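透明吸塑托盘常见问题

适用范围:Plokari 系列浅边托盘,含 Wostari 加深款。适用于来样定制与现货两类订单。九月更新。

一、材料与规格

PET、PVC、PP 三种片材怎么选?
PET 透明度高,常温下刚性好,受热后容易变形,长期使用温度建议不超过 60 ℃。PVC 成型容易,边角过渡圆滑,低温下偏脆,部分地区的回收渠道不接收。PP 耐温较好,可以盛放温度较高的物件,外观呈半透明雾状,做不到 PET 的通透程度。没有特殊要求时,现货一律按 PET 发出。

标称厚度为什么和实测不一致?
标称值指成型前的片材厚度。片材受热后被拉伸,底部中央变化较小,侧壁和转角会变薄,拉伸越深变薄越多。验收时请以底部中央为测量点,转角处的读数不作为退换依据。如果图纸对转角最薄处有下限要求,须在打样前写明,开模之后再提只能靠加厚片材解决,单价随之变化。

外形尺寸从哪里量到哪里?
外形尺寸量到翻边外缘,内腔尺寸量底部平面,侧壁因有拔模斜度,上口比底部大。两组数据在规格书里分栏列出。把托盘放进外盒的用户看外形尺寸,往托盘里放物件的用户看内腔尺寸。常见的下错单,多数是把上口尺寸当成了底部尺寸。

现货最大做到多大?
现货上限受成型机台面限制。编号 890 的模具是目前台面上能排下的最大单腔,超出这个外形需要拆成两件,或者转到厚片机上做。厚片机只接定制单。

二、承重与堆叠

单个托盘能放多重的东西?
取决于载荷是均布还是集中。平放在台面上时,底部有支撑,承重基本不成问题。双手端起两侧翻边时,底部悬空,挠度明显增大。内部按压测试的合格线为单点 104 N,保持一分钟,撤力后底部不得有可见白痕。该数值在平整硬质台面上测得,不能换算成端持状态下的承重。

底部被按压后发白,还能用吗?
发白是材料局部拉伸造成的,强度已经下降。只做展示或分拣可以继续用,需要端持周转的应当报废。PP 料的发白有时可用热风减轻,PET 料不可恢复。

往托盘里装软质件时怎样避免压坏侧壁?
先把托盘放在平整的硬面上,四个底角都贴实,再放入物件。施力方向垂直向下,作用在物件中部,手掌和手指不要撑在侧壁上。半透明的软胶件与底面之间容易夹空气,从一端向另一端赶压即可。物件边缘翘起时应取出重放,不要沿侧壁往里塞。

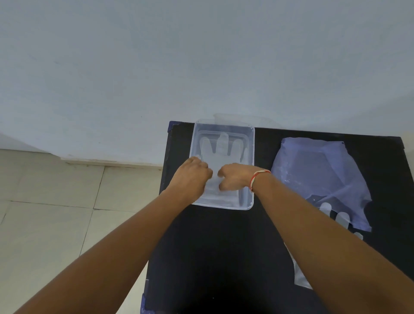
有读者在本条下留言,称自己那一批软胶件赶压之后仍然回弹,后来把件和托盘在同一间房里放了一晚再装,翘边少了很多,建议把温度平衡写进步骤;留言还问,装好之后如果要叠放,中间垫纸会不会粘在软胶面上。

温度平衡的建议已采纳,见第四节。垫纸的问题:普通牛皮纸和新闻纸不适合直接接触软胶,表面纤维会留在件上,应使用双面离型纸或 PE 薄膜。薄膜比托盘内腔略小,避免卷边后顶住上一层。

空托盘叠在一起分不开怎么办?
原因有两种。一是拔模斜度偏小,套叠后侧壁贴死;二是静电或真空吸附。现货侧壁带防套死凸点,仍出现吸附时,捏住上层一角向外轻弯,让空气进入,再整体提起。不要用刀片撬,翻边上的划口会在冷天沿边扩展。

三、打样与下单

打样要提供什么?
任选其一:三维文件,格式为 STEP 或 IGES;实物样件两个,其中一个会被破坏性测量,不予退还;标注完整的二维图。只提供照片的不受理。样件为软质时,请另附自然状态下的长宽高,卡尺夹紧后读出的数值不能用于开模。

石膏模、树脂模和铝模有什么区别?
石膏模只用于看形状,模面粗糙,成品透明度差,不能据此评价外观。树脂模适合小批,寿命有限,连续生产时散热慢,节拍拉长。铝模带水路,尺寸稳定,适合重复下单。以现有一套铝模为例,累计成型超过 2589 模次后才做第一次模面抛光,其间底部平面度没有调整过。

起订量怎么算?
按模次算,不按件算。一模多腔的,件数等于模次乘以腔数。低于起订量可以生产,但调机费不减。Cheetham 仓的现货不设起订量,整包出货,不拆包。

订单号后面的四位数是什么意思?
是片材批次。例如尾号 2810 表示该单使用这一批片材。投诉、补货、要求颜色一致时,请同时报订单号和尾号。不同批次的 PET 在叠厚之后侧面看会有轻微的色差,偏蓝或偏黄都在允收范围内。对色差敏感的用户应在下单时注明整单同批,注明后如库存不足,交期顺延到下一批片材入库。

可以在托盘上压字吗?
可以,字做在模具上。线宽不宜小于 0.5 mm,字高不宜小于 4 mm,位置选底部或翻边,侧壁不建议。凸字和凹字在成型方向上不同,图纸须标明从哪一面读。

四、装件操作

装件台面有什么要求?
平整、硬质、无颗粒。深色哑光台面便于看清透明件的边缘和划痕,浅色台面便于看清黑点和毛屑,两者没有优劣,按检查项目选择。台面边角若有接缝或护角,操作区应避开,托盘底面压在高差上会产生一条直线状压痕。

推荐的装件步骤是什么?
1. 托盘与待装件在同一室温下放置,不少于四小时,冬季延长到过夜。
2. 擦净台面,用无尘布,不用纸巾。
3. 撕去托盘保护膜,从角部起,沿对角线方向,速度放慢可减少静电。
4. 托盘放到台面靠里的位置,身前留出放工具和待装件的余地。
5. 放入物件,按第二节所述赶压。
6. 侧光检查底面和四角,确认无白痕、无气泡。
7. 覆膜或加盖,贴标签。标签贴在翻边短边一侧,叠放后仍能读到。

一定要戴手套吗?
看物件要求。托盘本身不怕汗渍,指印可以擦掉。装光学件、食品接触件时必须戴,丁腈手套即可。棉手套掉毛,透明件上尤其明显,不推荐。

能不能在地面上操作?
可以,前提是下面垫一块足够大的平板。瓷砖地面有勾缝,托盘直接放在砖面上时底角容易落进缝里,受压后四角不平。垫板四周应超出托盘外缘,板下不得有砂粒,垫板与地面之间晃动时先找平。

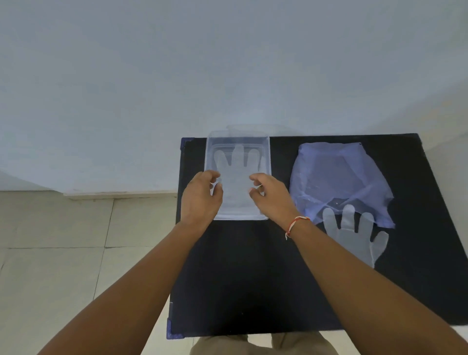 五、清洁与储存

用什么清洗?
中性洗涤剂加温水,软布或海绵。PET 不要接触强碱,PVC 不要接触酮类溶剂。酒精可用于局部擦拭,不要浸泡。洗后翻扣沥干,不进洗碗机,不进烘箱。水质偏硬的地区最后一遍用纯水冲,否则底面会留水斑。

保护膜残胶怎么去?
少量异丙醇润湿软布,单向擦拭,擦后立即用清水带走。不要用刀片刮,也不要用去污粉或百洁布。贮存时间过长的膜,胶层会转移到片材上,因此未使用的托盘建议在入库后一年内撕膜或用完。

怎样存放?
原包装平放,避光,离热源一米以上。同规格可套叠,不同规格不要混叠。立放会使翻边受力,时间一长整件扭曲,放回平面后对角翘起。已经翘曲的托盘加重物压平无效,撤去重物后大多会恢复翘曲状态。

六、售后

哪些情况可以换货?
开裂、穿孔、底部黑点超过规格书限度、外形超差。运输造成的压扁须在签收后三日内报,附外箱六面照片和箱内堆放状态照片。使用后出现的白痕、划伤、受热变形不在范围内。

旧托盘能回收吗?
Rorau 回收点接收同材质、已清洗、已去标签的 PET 和 PP 托盘,按材质分袋,混装退回。PVC 暂不接收。底部三角标识磨损、看不出材质的,按混料处理。

规格书在哪里下载?
在产品页底部,按模具编号检索。旧版规格书不再提供,需要旧版尺寸的用户请在工单中写明订单号和片材尾号,工作时间内回复。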